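Put the rice on a tray

Most home cooks I know keep everything for a meal in the packet it came in until the second they need it. I think that's a mistake, and I think a plain black tray fixes most of it.

I started doing this when I rented a flat above a shop in Grikamcombe with one short stretch of counter. Kane Maihi, who had the flat before me, left a tray behind. I tipped my rice onto it one Sunday because the bowls were dirty, and I have kept doing it.
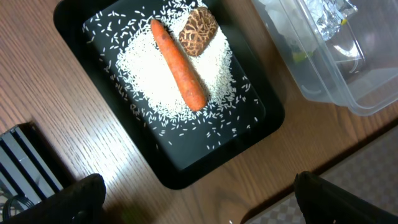 Pale food on a dark surface is easy to check. A husk or a bit of grit that would vanish in a white bowl shows up right away, and a broken grain does too. My grandmother picked over rice on a tin plate every evening and I used to think she was wasting her time. She wasn't. It takes 3 minutes and I have not bitten a stone since.

The other ingredients can wait on top. A carrot and a dried shiitake are a fair start for a pot of rice, and if they're sitting where I can see them I don't forget to soak the mushroom. I used to forget it a lot. Dried mushrooms live at the back of the cupboard and by the time you remember them the rice is done.

Jolene Maihi tells me the tray is one more thing to wash. That's true, and grains do get away from you when you carry it to the sink. She measures into a cup, straight from bag to pot, and her rice is good. I still say she cooks from habit and would find it harder with a new recipe. 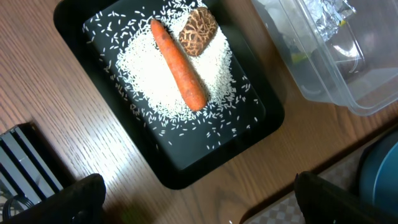 What I don't accept is the idea that you need special equipment. The kitchen shop in Prendergast sells a set of 40 little glass prep bowls, and people buy them, use six and store the rest. A tray holds a whole small meal and stands upright behind the toaster. Any rim will do, as long as there is one.

The carrot should be scrubbed and dried before it goes near the rice – damp grains stick to everything. I also leave it whole until the mushroom has softened, then cut both at once on the board and rinse the rice last.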